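Foro Vergara > Casa y trastos > Guardar los juguetes de los críos: ¿hasta cuándo?

persianabajada
11/03/2023

Abro hilo porque en casa ya hemos llegado a las manos (dialécticamente). Tengo el trastero lleno de cochecitos, piezas sueltas y muñecos sin pierna, y mi hijo mayor se afeita.
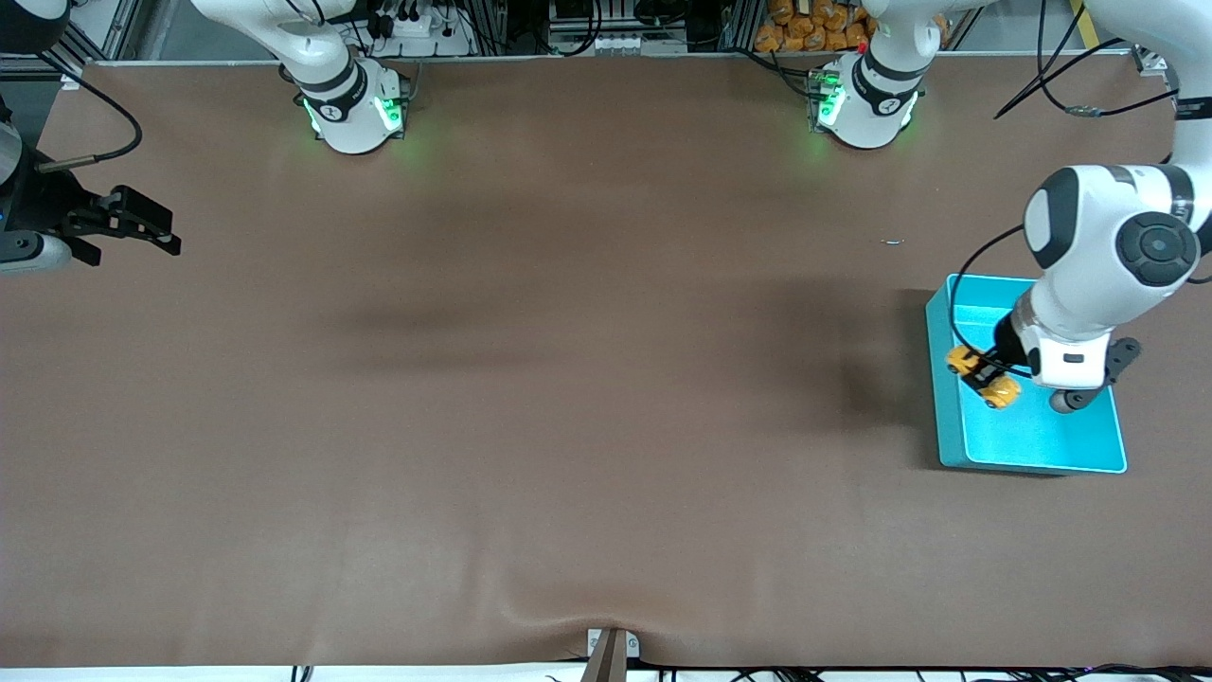 Mi pareja dice que se guardan para los nietos. Los nietos, de momento, son una hipótesis. El trastero, en cambio, nos cuesta 80 euros al mes en Grevach y eso sí que es real. ¿Qué hacéis vosotros?

tornillo_sobrante

80 al mes son casi 1000 al año. Con eso le compras al nieto hipotético una juguetería y te sobra para la merienda.

mareabaja

Pues yo no tiraría nada. Mi madre tiró los míos y ahora los veo en Zalum a precios de insulto. Un camión de bomberos con la escalera rota, 200 euros. El mío tenía la escalera entera.

tornillo_sobrante

Que lo pidan no quiere decir que lo cobren. Yo también puedo pedir 2000 por mi bicicleta estática y ahí sigue, haciendo de perchero.

mareabaja

Hay quien paga. Otra cosa es que tú no tengas paciencia.

lechuza_de_guardia

Vendí una parte en marzo del año pasado y cuento la experiencia: fotos, mensajes de «¿sigue disponible?», gente que regatea por un coche de un euro y luego no aparece. Saqué 100 euros en total y envejecí bastante. El resto lo doné a la ludoteca de Grodalness, que por lo menos te dan las gracias y no te piden rebaja.

persianabajada

¿En la ludoteca cogen de todo? Porque tengo cosas con la pintura saltada.

lechuza_de_guardia

Piden que esté limpio y que no falten piezas. Los puzles los miran con lupa. Llama antes, que los peluches a mí me los devolvieron todos.

sopafria

Discrepo con la mayoría. Una caja por hijo, la elige él, y lo que no quepa sale de casa. En la mía funcionó con los dos pequeños. El mayor metió una piedra y un cargador, pero la norma se cumplió.

mareabaja

Y dentro de veinte años le preguntas por qué llora delante de una piedra.

sopafria

Le tiene mucho cariño a la piedra.

persianabajada

Lo de la caja me gusta. Se lo he propuesto a mi pareja y dice que vale, pero que la suya también cuenta. Acabo de enterarme de que la mitad del trastero son juguetes suyos.

tornillo_sobrante

Pregunta en Grevach si hacen descuento por familia numerosa.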